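# Living with a kitchen robot arm: tips from my Pilteo month

I've had the Pilteo on trial since June (Skastden does a rental before you commit, more on that below), and my notes have gotten long enough to share. 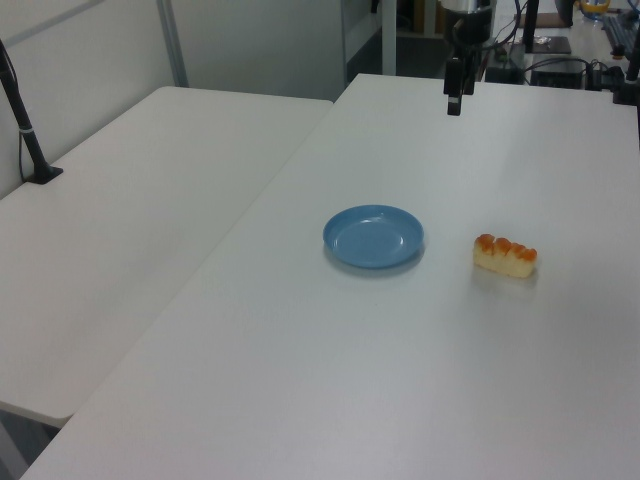

**Is it worth renting one before you buy?**

Renting first is the smarter move if you've never lived with one of these, and I'd take the longest term Skastden will give you. The first week is all setup and swearing. You don't find out whether you like the thing until you've stopped fussing with it.

Okay, on to the tips. These are for plating and moving small food around, because that's what I wanted it for – I bake for a couple of cafes and my wrists are shot.

## Start with one plate and one pastry

I know, you want it to do a full tray on day one. So did I! Put out a shallow plate, put one pastry next to it with a bit of bare table in between, and get that move right before you add anything. I ran mine on Favum's default "gentle" setting for days (Favum is the app that comes with the rental) and only then started adding more.

Leave room around the food. The gripper fingers need space on both sides to come down, and if the pastry is snuggled up against the plate rim you'll get a nudge where you wanted a lift.

## Pick dishes with some contrast

My white table is pretty but it was a dumb choice with white plates. Light blue works great for me. Matte also beats glossy, at least under my kitchen lights, which bounce off anything shiny and make the rim hard to find. I got a stack of matte plastic plates for practice and I've stopped wincing when one hits the floor.

Shallow with a raised rim is my favorite shape. The rim keeps things from sliding and the flat middle gives you a decent landing area.

## Soft things are harder than they look

Sponge cake squashes. Anything with a glazed top is a headache, too, because if the fingers come down over the top you've got fingerprints – finger-pad prints, whatever you call them – in your glaze.

What helped:

- Grip low on the sides and stay off the topping.
- Chill the pastry first. I do mine in the fridge while the arm warms up.
- Turn long pieces so the fingers close across the short side.
- Turn the grip force down lower than you think, then down one more notch.

Nermin Dursun, who teaches the Saturday class where I rent bench space, told me to practice with dish sponges cut to size. Best advice I got all summer. They cost nothing, and you can drop them all afternoon.

## Keep your cables off the work table

Put the control box and the keyboard on their own desk, and let the cords pile up there. Mine looks terrible. It's fine! What matters is that nothing loose ends up where the arm swings. Give the cable at the wrist some slack too, and run the arm slowly through its whole reach once to check that nothing pulls tight.

A second table next to the first is handy if you have the floor space. I do my boxing up on that one.

## Cleaning

The pads pop off and go in warm soapy water. Do NOT put them in the dishwasher, ask me how I know. I bought the Ağca silicone ones as spares and like them better than the originals, a little grippier on greasy crusts. Wipe the table before every run, too. Crumbs under a plate will make it rock.

## The Skastden rental itself

You get 3 setup visits with the rental and I used all of them. Ilgın Başaran did mine and she was patient with me, even the time I'd plugged the wrong thing into the wrong thing. The deposit was 600 dollars, which stung, and it took four emails to get a straight answer about how it comes back to you. They should put that on the website.

Phone support closes at 6, so if you're an evening baker like me you're on your own. The Favum app is okay. Saving a move is easy, and renaming one is buried under so many menus that I've still got a bunch called "new move."

Would I keep it? I'm leaning yes. It's slow, slower than me on a good day, but I can start it on a batch and go ice something else. If you only plate a few desserts on the weekend, save your money and buy a nice offset spatula.

Next up I want to try tarts. If you've got a grip setting that works for a crumbly shell, leave it in the comments, please, I've broken over a dozen already.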